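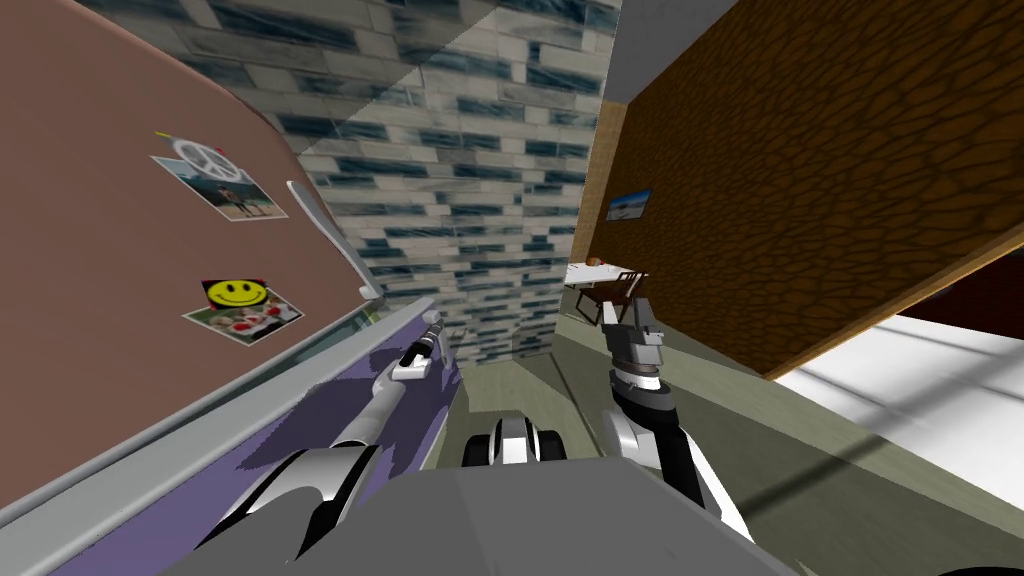
Attachment 1 - robot view at the fridge door, sim kitchen, both arms up

Ticket 203
Opened by: Duygu Ersoy
Site: Dusthorpe, demo room
Opened: Jan 11, 2018
Priority: high (open day)
Status: closed, one follow-up
Subject: fridge demo stalls on big screen, left arm stops short of handle

Summary
Kitchen sim for the open day. Robot is supposed to reach the fridge handle, pull the door, let go, back off. Fine on my desk machine. On the demo room machine the left arm goes up and then just sits there. No error on screen. Visitors from Uçar come first, then the public. Need this working or need to know what to show instead.

Setup
Scene: Muneck kitchen, random textures on
Controller: Vanurix, demo build
Camera: robot view, sent to the projector
Task: open fridge, left arm. Right arm should hold still out of the way.

What I see
Run starts ok. Body drives up to the door. Left arm reaches out over the purple surface, gripper heads up, stops. Right arm stays raised on its side, gripper pointing up, which is the parked pose so no complaint there. Status line says "approach" and never changes. Left it alone through a whole coffee. Still "approach".

Attachment 1 is the view I'm working from. Pinkish-brown door, two photo magnets (the beach one and the smiley one), silver handle over by the right edge of the door. Door is drawn at a slant because the camera is tilted in this build, don't chase that, it's the same on my desk.

Log

Entry 1
Restarted sim. Same.
Restarted the machine. Same.
Swapped projector cable because the last person who had this room swore it was the cable. Same, obviously. Put the old cable back.

Entry 2
Turned textures to plain. Thought maybe the brown cracked-leather wall or the tile wall at the back was upsetting the handle finder. Plain gray everything, arm still parks in the same place. So not textures. Turned them back on, people like them.

Entry 3
Moved the start position of the base back a little, then sideways. Arm gets to a diferent spot, still stops before closing. Status still "approach".
Tried the drawer task instead. Works. Tried the cabinet task. Works. So the arm is ok, controller is ok, something about the fridge.

Entry 4
Compared scene files, desk vs demo room. Same version number at the top. Not the same file! Fridge handle in the demo room copy has a different grasp point. Someone edited it in October and kept the number. Please stop doing that.

Entry 5
Copied my scene file over. Ran it. Arm gets to the handle, gripper closes, door opens partway, then times out. Better. Not done.
Timeout in the demo room config is 20 seconds. Mine is 57. No idea who picked 57 but it works so I copied it.

Entry 6
Full run, door opens all the way, gripper lets go, arm backs off. Did it again. Same. Did it with projector on and the lights down. Same.
Saved both files on the demo machine under new names so they don't get stepped on. Old ones are in the folder called old.

Reply from Muneck support
Thanks for the detail. The grasp point in your demo copy was set up for the wider door handle, and the slim one in your attachment needs the newer point. The controller waits in "approach" until it is close enough to the point, and in your case it could never get close enough. It should give up with a message and we agree that it doesn't. Could you confirm the door model, and send us the old scene file when you have a minute?

Reply, D. Ersoy
Slim handle, yes. Old file sent. Please make it say something when it's stuck. I had a room booked full of people and a screen saying "approach".

Open day notes (adding here so it's in one place)

Session for Uçar: ran the fridge task first. Worked. They asked to see it again with other textures so I hit shuffle, worked again. Then somebody asked could it do the fridge with the right arm. Said not today. Tried it anyway after they went for lunch and it does not, it reaches across itself and quits. Separate ticket.

Public session: kids wanted to drive. Gave them the keyboard with the base only, arms locked. One drove straight into the fridge and stayed there. Reset takes one key, wrote it on a sticky note on the monitor. Most asked question was what's the orange thing on the table in the back. I don't know, it's tiny from there and it isn't part of the task. Second most asked was why is the kitchen purple. Random colors, told them every run can be different.

One stall during the public session. Arm stopped right before the handle, status "approach", I thought oh no. Was the base, a kid had left it turned too far. Reset, ran fine.

Sound was off the whole day. Didn't matter.

Before the next demo
- check the scene file by date, don't trust the version number
- timeout 57 in the demo config
- run fridge task 2 times before anyone comes in, one with shuffle
- lock arms before handing over the keyboard
- sticky note with reset key stays on the monitor, please leave it

Follow-up
Right arm fridge task, new ticket, low priority. Will link it once it has a number.
Muneck to add a message for the stuck approach. No date from them yet.

Closing this one. Reopen if the demo room machine gets reinstalled, becuase the new files are only on that disk and on my desk.

D. Ersoy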